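In defence of the boring floor

My sister is buying her first flat and has sent me, so far, more floor samples than birthday cards. Everyone's got a view. Her partner wants polished concrete, our mum wants carpet ("at least in the hall, love"), and I want them all to stop and buy plain wood boards, let them get scruffy, and think about something else for the next thirty years.
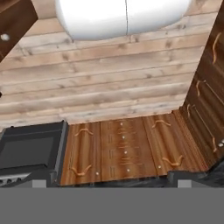

I've lived in nine rented places and I can tell you what was underfoot in every one. There was the student house with carpet the colour of weak gravy. There was the basement with shiny white tiles, which looked gorgeous for the length of time it takes to boil an egg, and after that showed every crumb, hair and footprint I'd ever produced. And there was the top floor on Campbell Street with old boards, gaps and all, where I once dropped a full tin of chopped tomatoes and the dent just sort of joined the others.

That's my whole argument, really. A floor is the one thing in your home you walk on in your shoes, drag chairs over and spill soup on, and yet we shop for it as though it'll be kept in a glass case! My sister has a spreadsheet. It has a column called "scratch anxiety". She got a quote of £313 to have one small room sealed with something that has to be resealed every couple of years, and she was seriously considering it until I rang her on Wednesday and talked at her for most of her lunch break.

I do understand the appeal of perfect. I follow the same accounts she does, with the pale rooms and the single branch in a vase. But I've noticed that the people whose houses I like being in never mention their floors at all. My friend Damir Grgić has boards in his kitchen that his grandparents put down, and they've gone silvery by the back door and darker where the table used to be. He mops them with hot water and whatever's under the sink. If you said the word "underlay" to him he'd offer you a biscuit.

Yes, they're draughty. Yes, the people downstairs will know when you've got up for a wee. Get a rug (a cheap one, mine was £100 in a sale and the moths have been very polite about it so far) and wear slippers. I'd still take a creak over that hollow clicking noise you get from the pretend stuff, which always makes me feel as if I'm walking about in a show home and somebody's going to ask me to leave.

What bothers me more is the money. There's a whole industry built on making us nervous about wear, and it's very good at its job. Protectors for the chair legs, a special spray, a different special spray for taking off the first one. My sister's basket had got to £289 before she'd even chosen the floor it was all meant to protect.

She's down to two samples now. One is oak, quite knotty, with a slightly rough finish. The other is called Mist and I'm trying to be nice about it. Mum has gone quiet, so I expect she's already ordered the hall carpet.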